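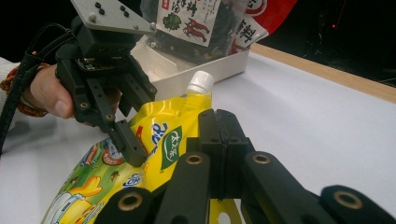
Abb. 1: Gelber Ausgussbeutel mit Etikett, Klasse "Beutel mit Ausguss"

Pumia Nachfüllbeutel – Datenkarte

Kurzbeschreibung
Pumia ist eine Bildsammlung zu flexiblen Verpackungen aus dem Haushalt. Enthalten sind 2,000 Einzelbilder von Beuteln mit und ohne Ausguss. Die Sammlung wurde am Standort Closau angelegt und wird dort gepflegt. Stand dieser Karte: 1. September 2020.

Gegenstand
Weiche Beutel ändern beim Anfassen ihre Form. Umriss, Faltenverlauf und Lage des Etiketts sind daher keine festen Merkmale eines Exemplars. Annotiert wird die sichtbare Kontur zum Zeitpunkt der Aufnahme, auch wenn der Beutel eingedrückt oder teilweise verdeckt ist. Eine Rekonstruktion der verdeckten Fläche findet nicht statt.

Klassen
beutel_ausguss: Beutel mit Ausguss, mit oder ohne Verschluss
beutel_flach: Beutel ohne Ausguss, Siegelnaht oben
unklar: Zuordnung anhand des Bildes nicht möglich

Felder je Eintrag
id: fortlaufende Nummer
klasse: siehe oben
grundfarbe: überwiegende Farbe der Folie, ein Wort, Kleinschreibung
etikett: ja / nein / verdeckt
verdeckung: Stufe 0 bis 3

Das Feld grundfarbe bezieht sich auf die Folie. Aufdrucke, Etiketten und Verschlüsse bleiben unberücksichtigt. Füllstand und Inhalt werden nicht erfasst. Aufschriften werden nicht transkribiert.

Annotation
Die Konturen wurden im August von Sönmez Datenpflege gezeichnet. Jeder Eintrag wurde in zwei Durchgängen geprüft. Bei abweichender Klasse gilt der zweite Durchgang, bei abweichender Verdeckungsstufe der höhere Wert.

Bekannte Einschränkungen
Durchsichtige Folien sind unterrepräsentiert. Bei stark glänzenden Oberflächen kann die Kontur um einige Bildpunkte abweichen. Die Klasse unklar ist nicht bereinigt und sollte vor einer Auswertung nach Klassen ausgeschlossen werden.

Version
Version 2 ersetzt die Vorabfassung Cindham. Die Nummern wurden neu vergeben, alte Verweise sind ungültig. Fehlerhafte Einträge bitte mit id und Feldname melden.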